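Nirngate Secondhand Computing
Desktop Tower Inspection Checklist, with the inspector's comments
Unit tag: 1418
Inspected: 12 August 2020
Inspector: Elaine Vasconcelos
Sheet 15 in the current binder. Please put it back in the binder.

How to read this sheet. OK means OK. NOTE means I had an opinion. HOLD means the unit stays in the workshop until somebody fixes the thing and initials it. Initials go in ink. We have been through this.

SECTION 1. BEFORE ANYONE TOUCHES IT

1.1 Power cord pulled at the wall and at the unit. OK
Comment: The switch on the strip does not count as pulling the cord. Montoya's old sheets all say "strip off" and I have declined to accept a single one.

1.2 Front power button held down for 15 seconds with the cord out. OK

1.3 Unit on its side, stable, side panel off and stored flat. OK
Comment: Flat, and somewhere a foot is unlikely to go. We own one panel with a boot print in it and that is plenty.

1.4 Drinks off the bench. NOTE
Comment: A travel mug with a lid is a drink.

SECTION 2. INSIDE THE CASE

2.1 Processor socket. HOLD
Comment: Socket is empty. The donor form says "complete, works great," which I suppose it did, for whoever has the processor now. Keep fingers, sleeves and lanyards out of it until a chip goes in. Ask Ivo desk for a socket cover. If they say they're out, ask again on Friday.

2.2 Memory slots. NOTE
Comment: Two long black ones beside the socket, cream latches at the ends. Work each latch by hand before fitting anything. They should move with a little push. If you need pliers you are having a different kind of day, and you should come and get me.

2.3 Blue expansion slot, low on the board. OK
Comment: Blow it out with the hand bulb. The compressor is for tires.

2.4 Power supply, outside only. OK
Comment: White label is on and stays on. Copy the rating to line 5.2 before the case is closed up, since I am tired of reopening them. Do not open the power supply itself, ever, for any reason, including the reason you just thought of.

2.5 Loose wiring. NOTE
Comment: Orange and yellow bundle on the right, twisted pair up the left side of the board. Tuck both clear of any fan and of the panel edge. One tie each. The last unit through here had so many ties on it that I used the good cutters and said a few things.

2.6 Vents and perforated panels. OK
Comment: Brush from the inside out. Mask on.

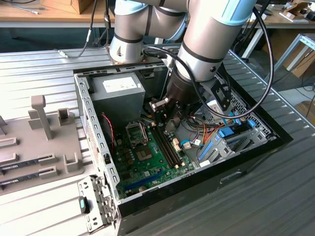
SECTION 3. BENCH AND LOOSE PARTS

3.1 Work surface clear of loose screws. OK
Comment: Check with the magnet, then check with your eyes. A screw under a board can short it, and they do seem to travel.

3.2 Memory sticks kept upright in a holder, never stacked on the bench. OK
Comment: The gray plastic holder with the posts goes to the left of the case. There are slots in it for the sticks. It is not for pens, and I have now removed the same pen twice.

3.3 Removed brackets kept with the unit they came from. NOTE
Comment: A metal bracket with a teal and black latch goes in the bottom left corner of the bench while the case is open, and back in the case before it leaves.
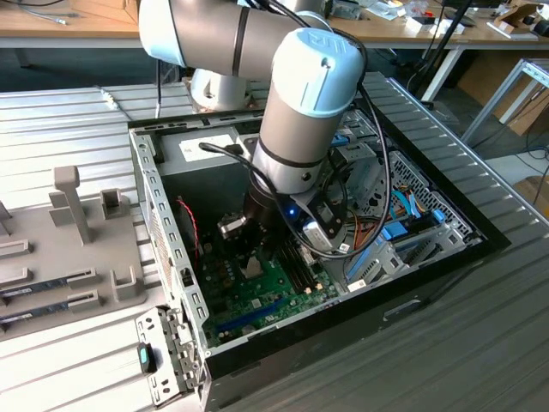
Brackets that wander off end up in the Brasent drawer, which currently holds 266 pieces of metal that fit nothing we sell. I tried to match one up last winter and lost an afternoon to it. So, bottom left corner.

3.4 Back desk tidy. HOLD
Comment: Small boxes, cables, parts. I asked for this on the last sheet and on the one before it. Anything without a tag by the end of the week goes into recycling, and I will not be hearing appeals.

3.5 Wrist strap clipped to bare metal on the chassis. OK
Comment: Bare metal. Paint does nothing for you.

SECTION 4. BEFORE FIRST POWER-UP

4.1 Processor and cooler fitted. HOLD, see 2.1
4.2 Memory seated, both latches closed at each stick. HOLD
4.3 Tool count matches the board on the wall. The small set has 19 pieces. OK
4.4 Second person in the room. HOLD
Comment: Someone awake.

SECTION 5. RECORD

5.1 Result: HOLD. Not for sale, not for loan, not for "just a quick test."
5.2 Power supply rating: to be filled in by whoever closes the case.
5.3 Recheck due: first week of September.
5.4 Open items: 2.1, 3.4, 4.1, 4.2, 4.4

Signed, E. Vasconcelos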